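Orlandini Gratis Mug Stand
Set-up Guide
Section 2: Placing and Loading the Stand

2.1 Before you start

Read Section 1 and check the parts against the packing slip. The pole must be fully seated in the base before anything is hung on it. The assembled stand is 32 cm tall.

Choose a flat, level work surface. A matte white board or a painted tabletop is suitable if it does not flex under hand pressure. Do not place the stand on a tablecloth, a towel or a folded mat.

2.2 Preparing the surface

1. Clear the area where the stand will go, plus 100 mm on every side.
2. Wipe the surface with a damp cloth. Do not use polish or wax.
3. Let the surface dry completely.
4. Run a flat hand over the area. Grit under the base will make the stand rock and may scratch paint. 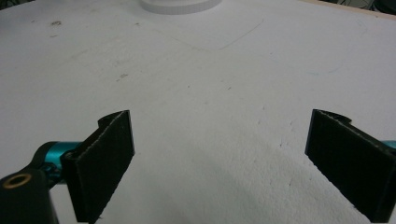
5. Set the base down flat. Do not slide it into position.
6. Press lightly on the top of the pole. If the stand rocks, turn the base a quarter turn and test again. If it still rocks, move it to another spot.

Note: A grainy or lightly textured finish is acceptable. Raised seams and joints between boards are not.

2.3 Setting the pegs

1. Turn each peg clockwise until it stops. Hand tight is enough.
2. Check that neighboring pegs point in different directions.
3. Turn the pole so that no peg points toward the edge of the table.

CAUTION: Do not use pliers. The thread in the pole can strip, and a stripped pole must be replaced.

2.4 Loading

1. Start with the lowest peg.
2. Hang the first mug, then hang the second on the opposite side.
3. Continue upward, keeping the weight even from side to side.
4. Leave the top peg for light items such as a rubber strap or a small cloth. A strap should be hung by its loop, over the full width of the peg.
5. Handles with an opening smaller than 22 mm will not pass over the peg end. Do not force them.

CAUTION: Do not hang bowls, pans or jugs on the pegs. Bowls belong on the surface beside the stand.

2.5 Bowls next to the stand

Keep bowls clear of the space directly below a loaded peg. A white bowl with a wavy rim and a shiny silver band needs more care than a plain one, as metallic trim can be marked by contact with a mug.

1. Place the bowl with its lowest point away from the pole.
2. Turn any peg that overhangs the rim.
3. Lift the bowl with both hands when moving it. Do not lift by the rim.
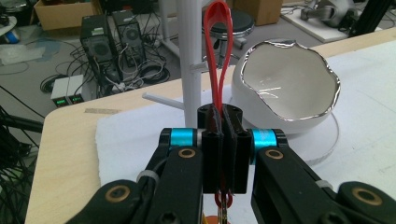 A customer in Brikville reports that her mugs kept touching the bowl even with the pegs turned, and that moving the bowl to the side with the shorter handles cured it. She adds that she now unloads the stand before wiping under it.

Both methods are acceptable. For very wide bowls, use the Traltonent side tray, sold separately.

2.6 Moving the stand

1. Remove all mugs, top peg first.
2. Hold the pole low down with one hand and support the base with the other.
3. Repeat steps 1 through 6 of Section 2.2 at the new location.

For cleaning and replacement pegs, see Section 3.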